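Ran the numbers on our grocery spending for December and it came to $709 for two adults and a teenager. Last year the same month was a fair bit lower. Thread on what I changed and what I didn't.

1/ First thing I did was keep every receipt in an envelope on the fridge. No app. I tried Preltance for a while and gave up on typing everything in. The envelope works fine.

2/ Meat was the biggest line by a long way. We now buy it once a fortnight from Yalçınkaya, the butcher near the station, and freeze it flat in portions. Their chicken thighs cost less than the supermarket's and the bags aren't half full of liquid.

3/ Second biggest was what I'd call top-up shops. Going in for milk and coming out $91 lighter. I did that on a Friday after work, hungry, and I still have the receipt.

4/ So now there's one main shop a week, early, with a list. If we run out of something midweek we mostly go without. The teenager has views on this.

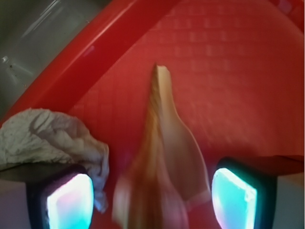 5/ Unit pricing is on the shelf label in small print and it's worth reading. The "value" box of cereal at our Cerkance was dearer per 100 g than the ordinary one beside it. Same with the dishwashing tablets.

6/ Dayana Villaseñor asked if I'd tried the discount grocer out past the ring road. Yes, twice. The tinned goods are cheap, but once you add petrol it's a wash for us. If you live out that way it would be different.

7/ Things I didn't cut: coffee, decent cheese, the good yoghurt. I tried the cheap coffee for a week and ended up buying takeaway cups instead.

8/ The freezer had over 200 dollars' worth of food in it when I went through it and priced it up. We ate from that for 12 days and only bought milk, bread and greens. Label your containers. I had three lots of the same soup.

9/ Will post the next month's total when I have it. Duygu Tatlı, I haven't forgotten the lentil recipe, it's written on the back of a receipt somewhere in the envelope.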